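Dos brazos y una sola mesa

En el taller compartido Gelstead, una pareja de robots ensayaba con comida de juguete mientras los humanos discutían por los enchufes

29 oct 2018

Ngaio Kereama quería un solo brazo robótico. Acabó con dos porque el segundo venía en el mismo lote, y porque en Gelstead, el taller donde alquila media mesa desde mayo, decir que no a una caja llena de motores se considera mala educación. El lote costó 297 euros. Los tornillos que faltaban, según sus cuentas, casi lo mismo.

El proyecto se llama Vastholm, nombre que eligió ella y que los demás pronuncian como pueden. La meta cabe en una línea de la pizarra: que los dos brazos recojan la mesa sin chocar entre sí. Lleva escrita desde el principio y alguien le ha añadido un signo de interrogación. 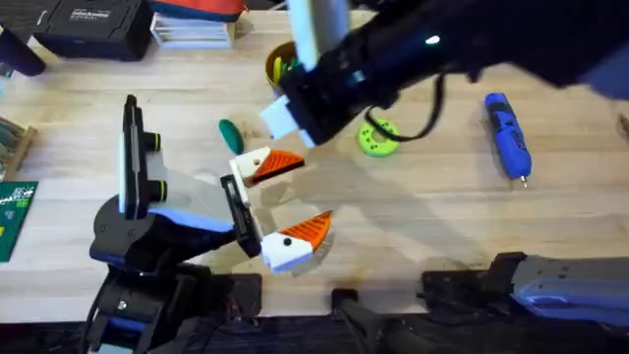
Kereama trabaja sobre el mismo tablero donde los demás dejan de todo, y se niega a despejarlo para las pruebas. «Si solo funciona con la mesa limpia, no me sirve», explica. Su idea del desorden incluye un destornillador eléctrico azul tumbado a un palmo de las pinzas, un rollo verde lima y una placa de circuito en el borde. Cuando le sugerí retirar al menos el destornillador, me miró como si le hubiera pedido que barriera el bosque.

Las puntas naranjas de los dedos son su orgullo. Las primeras eran lisas y los objetos se escurrían con una dignidad admirable. Las actuales tienen relieve y son la versión número no se sabe cuántos de un dibujo que ella retoca por las noches y que imprime en la máquina de Gelstead, siempre que no esté ocupada con macetas.

El programa es otro asunto. Kereama lo llama Sæther y le habla en un tono que no usaría con una persona. El archivo principal tiene 2.319 líneas, de las cuales ella defiende unas 1.000; las demás las atribuye al cansancio. Cada brazo sabe bien dónde está. Dónde está el otro lo sabe con cierto retraso, como un vecino que se entera de la mudanza por el camión. 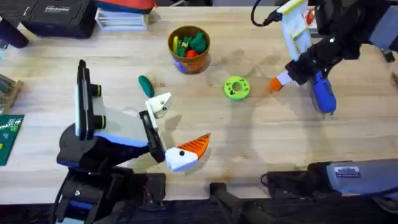
Foto: archivo del taller Gelstead

La prueba favorita de estas semanas es la huerta: una maceta color terracota con comida de juguete y, al lado, un óvalo verde oscuro que cada visitante identifica a su manera. Yo dije aguacate. Kereama lo llama «el objeto tres» y no admite debate. El brazo que se encarga de él debe cogerlo y cederlo al otro en el aire, maniobra que en la libreta figura con 165 intentos y una columna de resultados que me dejó ver muy deprisa.

Le pregunté para qué servirá todo esto. Habló un rato de Clivirholm, la feria de aficionados a la que piensa llevar el montaje, y de una mesa plegable que aguante el peso. Después pidió silencio, se inclinó sobre el teclado y cambió un valor de 0,4 a 0,5.

Alguien preguntó desde el fondo si podía desenchufar algo para calentar el café. Kereama contestó que no sin levantar la vista.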